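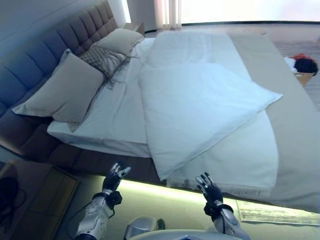

Robot at the foot of the bed, duvet folded back, both hands open.

Thread: Would you pay for bed making yet?

mercedes_bedoya
I run housekeeping for the Gosselin, 124 rooms, and every January somebody upstairs forwards me an article saying machines will be changing our linens soon. I'm tired of it. Making a bed is a dull job for a person and a miserable one for a machine, and the articles always skip the miserable part.

Look at what is on that bed. Fitted sheet, duvet, runner, two pillows, a cushion with long fringe. Every one of them bends differently, and the fringe will catch on a zipper or a ring if you let it. My new hires take 2 weeks to get a decent room done without me redoing the corners. I want to know what a robot does when the duvet slides off the far side, and I never get an answer to that.

Liis R
I think you're too hard on it. Five years ago the hands were the problem, and the hands have gotten good. Give it a plain bed with no cushions and no runner and I bet it gets through.

mercedes_bedoya
A plain bed, sure. Then the hotel has to change its beds to suit the machine, which is how these things always go. And good hands don't fix the sheet problem. Once you lift one edge, the cloth is between you and the work. A person feels along the hem and keeps going. A robot with its cameras up top has a wall of white fabric with its own shadow on it.
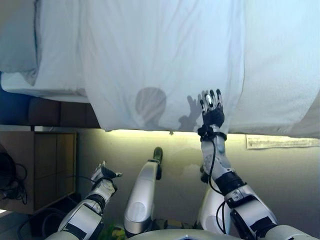

Kadri Ozoliņš
Feeling along the hem is solvable. Touch sensing is coming along, and you can put a camera at the wrist so it sees past the cloth. What bothers me is the money. Our laundry in Clilcombe got a quote for a folding line from Gillau at 2,238 a month, and that was for flat sheets only, fed in by hand. A person still stood there and found the corners.

Sarmīte Paju
So it's a very expensive second person.

Kadri Ozoliņš
Pretty much. We said no.

Liis R
A folding line isn't a robot with fingers though. You can't judge one by the other. The line does one thing fast. The robot could do the bed, then the towels, then the trash.

mercedes_bedoya
"Could" is doing a lot of work there. Let's talk towels, then.
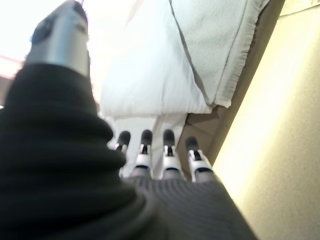

Towels are where I'd test one of these before I let it near a king bed. They hold a fold, they weigh next to nothing, and a guest notices right away if the edges are off. But that one is in layers with a fringed border, lying right up against a bunch of other white cloth, and the fingers have to pick out which layer they want. The fabric over the palm is ribbed, too, and I'd want to know how it does with loose threads after 59 rooms. Terry sheds like a cat.

Sigita Paju
We share a linen supplier with the Drinville and their manager is all for robots. I asked if he'd let one do his own room. He changed the subject.

Liis R
Fine, but someone has to go first or it never gets better. I'd take a slow one at home tomorrow. I hate doing the duvet cover.

Sarmīte Paju
At home I'd take it too. Slow is OK if I'm at work all day. In a hotel with check-in at three, no.

mercedes_bedoya
I'd go along with that. Show me a whole shift with nobody stepping in and I'll read the next article. Until then I'm hiring two people for spring, if anyone here knows someone.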